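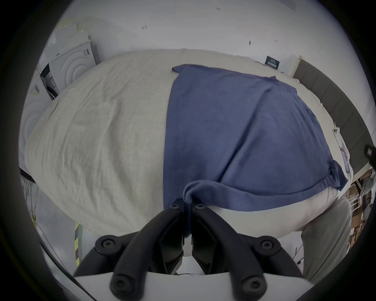
I do my folding on the bed. I know there are people who own a proper folding table, and I know my sister thinks clean laundry should never touch the place where you sleep, but the bed is big, it's the right height for my back if I kneel on the rug, and once it's covered in laundry I have to finish before I can lie down. I've been known to move the whole pile to a chair at midnight, so it isn't a perfect system.

Saturday is the big day for it. 1 February 2025 was no different: coffee, radio, bed made first (I can't fold on a rumpled bed, it makes everything come out crooked), then the first load out of the dryer. I put on a Górecki record because it's long and slow and I didn't want to get up and flip anything for a while. It's pretty gloomy music for socks, I'll admit, but I like it!

The white duvet cover is the newest thing in the room and I'm still a bit in love with it. It has that fine linen sort of texture, and I gave up on ironing it after 2 tries. It creases the second you look at it. I used to have a dark one, and every bit of lint on the planet came to live there. On the white one I can at least see what I'm doing, especially with the blue stuff, which used to just vanish into the covers.

My folding method came from Raimo Aaltonen, my old downstairs neighbor, who ran a guesthouse for years and could get through a mountain of sheets before lunch. He had me lay each piece flat, smooth it from the middle out to the corners, then fold it in thirds the long way. I do that for towels. For T-shirts I've gone back to folding in half and then in half again — sorry, Raimo — and they fit the drawer just fine.

The corners are still my weak spot. One always rolls under while I'm busy with the other side, and then there's a lump in the stack and the whole thing leans. I've started going back over them with the flat of my hand before the last fold.

I did a clear-out too, while I was at it. More than 40 things came out of the closet, mostly shirts I was keeping for painting. How much painting do I think I'm going to do? I kept 4 and the rest are in a bag by the door.

Next up is the linen shelf, probably in March. There are fitted sheets in there and I'm not ready to talk about those.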